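Workshop notebook » Dyeing and cloth

December, second walnut bath

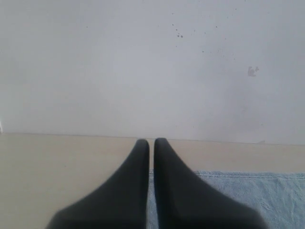
Started at 7 in the morning, because the Milness water needs long time to warm. Stamatia Deligiannis left me 12 cotton pieces, all washed with soda on Saturday. I weighed them together: 1,500 grams dry. The hulls are from the Malý orchard, the same sack as the first bath, but now they are more broken and they give colour faster.

I kept the pot at 53 degrees and did not go higher. In the first bath I let it boil and the brown became dull, a little like old tea. The new one has more red inside. I like it better, but Stamatia should look at it in daylight before we decide.

Two pieces I took out after one hour, for comparison. They are marked with one knot in the corner. The others stay in the bath until tomorrow. Please do not stir them with the metal spoon! The last time it left grey spots, and I think it is the iron. The long wooden stick is behind the door.

Question for Stamatia: did you use the alum on all the pieces, or only on the thick ones? The label on the bag is washed away. Two of the thin pieces take the colour very slowly and I suspect they had none.

The order for Lustetti is still open. They asked for a brown which goes well with their linen, and I have no sample of this linen. I wrote to them again.

To buy: soda, string, new thermometer (the old one shows different number each time I put it in cold water).

Recent entries
First walnut bath, notes
Onion skins on wool
Jullulent yarn, washing test
Cleaning the big pot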